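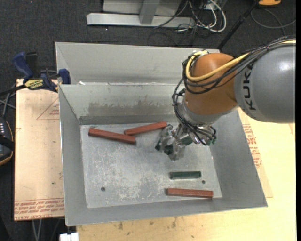 編み物の話の続き

前回、セーターの身頃を編み終えたところまで書いた。それから袖に取りかかったが、二度ほどいた。原因は目数の数え間違いで、減らし目を一段飛ばしたまま肘のあたりまで進んでいた。ほどいた糸は縮れているので、かせに巻き直して蒸気を当て、一晩吊るしてから玉に戻した。

糸は2012年の秋に買ったものである。当時ヒルニッツという小さな店が駅の反対側にあり、閉店前の値引きで紺の並太を9玉まとめて買った。一玉1000円が半額になっていた。店はもうないし、ラベルの色番号で問い合わせても同じ糸は手に入らない。足りなくなったら袖口と裾を別の色にするつもりで、灰色を2玉用意してある。

編み図はアンネリーゼ・ティーレさんの古い小冊子から取った。ドイツ語で書かれていて、図のほかは辞書を引きながら読んでいる。略号の一覧が巻末ではなく真ん中あたりに挟まっていて、最初はそれに気づかず一週間ほど悩んだ。表目と裏目の記号が日本のものと違うので、方眼紙に写し直したほうが早い。結局、前身頃も後ろ身頃も自分で写した図で編んだ。

針は竹の6号を使っている。金属の輪針も試したが、目が滑りすぎて私の手には合わなかった。手がゆるいほうなので、指定より一号細くしてちょうどよい。ゲージは洗ってから測り直した。編んだままの状態では横が21目、水通しのあとは20目になった。この一目の差は胸回りで効いてくるので、面倒でも毎回洗うことにしている。

編み物仲間のグドルンさんは、袖は二本同時に編むと言う。輪針に左右を並べ、一段ごとに糸玉を持ち替えるやり方である。長さが必ず揃うのはたしかに助かる。やってみたが、糸が絡んで三段でやめた。今は一本ずつ編み、段数を手帳に書いている。右袖が終わったら、その記録どおりに左袖を編めばよい。

えりぐりはまだ決めていない。小冊子では高めの折り返しになっているが、首に当たるのが苦手なので、二目ゴム編みを短く編んで終わりにするかもしれない。拾い目の数は図と変わるので、そのときに計算する。

9月に着られればよいと思っている。次は右袖の袖山と、とじはぎについて書く予定。

2024年4月12日

コメント(2) いいね(9)
印刷する | メールで送る

最近の記事
・身頃が編み終わった
・かせ繰り器を直す
・毛糸の虫食いをつくろう
・靴下のかかと、二通りの編み方
・古い編み図を方眼紙に写す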